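Droser Peel-and-Stick Wallpaper Remover Kit: worth it?

Posted 2023-01-19

I put this one off for months. We bought our place last March and the previous owners loved wallpaper the way other people love dogs. Hallway, bathroom, inside of the closet, all of it. So when I saw the Droser kit on sale at Brarkutside I grabbed it and told myself I'd start small.

What you get in the box: a scoring wheel, a wide scraper with 4 spare blades, a spray bottle and a packet of powder you mix with warm water. The instructions are one folded sheet and the print is tiny, so have your reading glasses handy.

I started in the hallway (old paper, two layers, glue like concrete). You run the scoring wheel over the wall in loose circles, spray, wait 15 minutes and scrape. The wheel is great! It has a chunky handle and it didn't tear up my drywall like the cheap Plerneo one I used in our old apartment. The spray bottle is another story. The trigger got sticky on the second evening and I ended up using an old plant mister for the rest of the job.
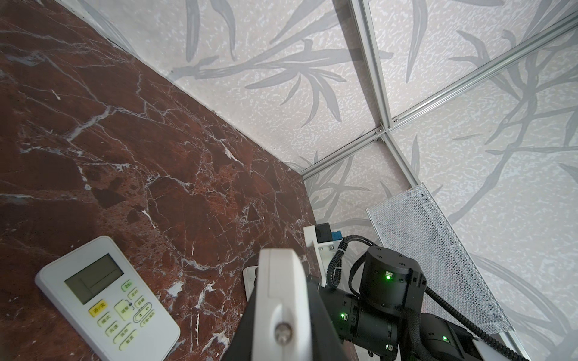
Gray bamboo leaves on a mottled off-white paper, next to reddish-brown marble.

Patterned paper with a bit of texture to it is where I'd slow down. Test a corner first, and do it somewhere low where a chair will cover it. If the top layer is vinyl the spray just rolls off until you've scored it properly, and I wasted half a bottle finding that out. Keep the mix away from natural stone too – I taped plastic over my marble windowsill and I'm glad I did.

The scraper is my favorite part. Blades swap with a little thumb screw and the angle feels right even when you're working over your head. I went through 2 blades in the hallway and haven't touched the others yet. The powder smells faintly of vinegar, and I kept a window open, but it never gave me a headache.

Would I buy it again? Yes, for the wheel and scraper. I'd skip the bottle and pick up a decent one from the garden aisle. I'm giving it 8 out of 10, and the bathroom is next, once my shoulders forgive me.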